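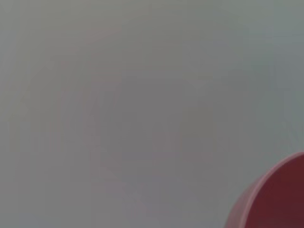 Looking after the Helby cell

Semex is a small automation workshop. We set up robot cells for companies that pack, sort and fill things, and we keep those cells running once they are in. Most of our customers have one robot and no engineer on staff, so the looking after is the larger part of what we do.

The Helby cell is the one we keep in our own shop. It has a single arm on a steel base, with a small camera at the wrist and a two-finger gripper. We use it to try out parts and programs before they go to a customer, and to train new people. It has 2563 hours on it as of our last service on January 18, 2024.

Setting up the wrist camera

A lot of our work on this cell has to do with the camera. It sits close to whatever the arm is reaching for, and at very short range it gives you very little to go on. In the view at the top of this page there is a plain grey surface, out of focus, with a red curved rim in the lower right corner. The rim is the only sharp edge in it. A program looking for an object has to make do with that, or the arm has to back off and look again.

When we set up a cell we do the camera in this order:

Clean the lens and the cover with a dry cloth. Check the cover for scratches.
Tighten the bracket screws and mark them with paint, so a loose one shows.
Fix the focus at the working distance the job needs, then lock the ring.
Run the arm to its closest approach and save the view.
Back off in 10 mm steps until the whole object is in view. Write that height on the cell card.
Set the exposure with the shop lights on and the guard doors closed.

A bracket that has moved by a hair will throw off every pick. If a customer calls about missed picks, we ask about the bracket before we ask about the program.

Routine service

Every 600 hours we go through the cell from the base up. The base bolts are checked with a torque wrench. Cables are looked at along their full length, and the wrist cable gets bent by hand at the spot where it usually wears. Gripper pads are replaced at every service, worn or not. We then run the test program, a cycle of 77 moves that takes each joint close to its limits, and listen to it.

Spare pads and cables come from Parkel. Brackets and covers are made for us by Cordeiro to our own drawings, and we keep two of each on the shelf.

Who we are

Marwa Tahiri started Semex after years of repairing packaging lines. She does the site visits and most of the commissioning. Jhair Ccori runs the workshop, writes the test programs and answers the service phone. If you call with a fault, have the cell card in front of you. He will ask for the hours, the last service and the camera height.

We close for two weeks in August for our own maintenance. The service phone stays on during that time, but site visits have to wait unless the cell is stopped.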